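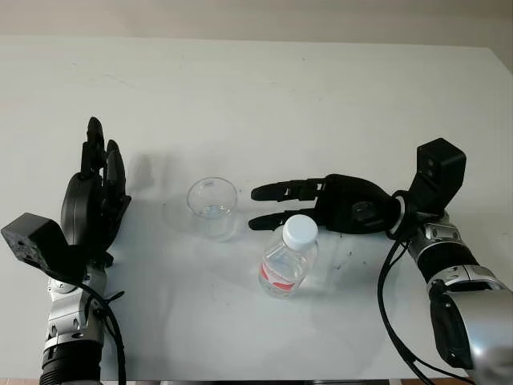 Rurateo Worktable, White, Matte
Supplied by Eltside, Tiltudstead
Page updated January 21, 2021

The Rurateo is a fixed-height worktable with a plain white matte top. It is intended for beverage service points, break rooms, sample tasting and general bench work where small items such as cups and bottles are set down and picked up many times a day. The top has no grooves, inlays or raised border. Small clear items can be placed at any point on the surface.

Surface
The matte finish limits glare from overhead lights. Clear plastic cups and bottles remain easy to find by their rims, caps and shadows, though contrast is lower than on a dark top. Where clear items are used all day, a gray top can be ordered under the same product name.

Gray scuffs and small dark specks show on white. They are normal in use and do not affect the flatness of the top. Most transfer marks come off with a damp cloth and mild dish soap. Do not use scouring powder, steel wool or solvent cleaners. Polishing the top will leave shiny patches. 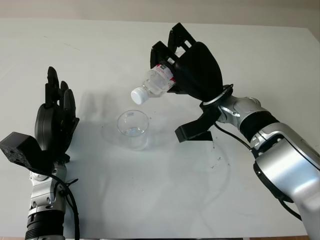

Rurateo top in white, with clear cup and capped water bottle.

Liquids
The top is not a drip tray. Spilled water spreads on the flat surface and will run off if it reaches an edge. Wipe up spills before they reach the joint between top and frame. For regular pouring, order the Hsiao mat, which is 2 mm thick and holds small spills inside a shallow rim. The mat is sold separately and is not fixed to the table.

Do not set hot pans or kettles directly on the surface. Cold drinks may be left standing.

Assembly
The table ships flat in one carton. The top is held by 13 screws, all of the same length. Fit every screw by hand first, then tighten from the center outward. Assembly takes 15 minutes with a standard screwdriver. Check the screws again after the first month. If the table is pushed against a wall, leave a small gap for cleaning.

Ordering
White tops are held in stock at Tiltudstead. Gray tops are made to order. The current production run is 500 tables, and the next run is planned for July. Replacement tops and screw packs can be ordered without the frame. State the top color when ordering parts.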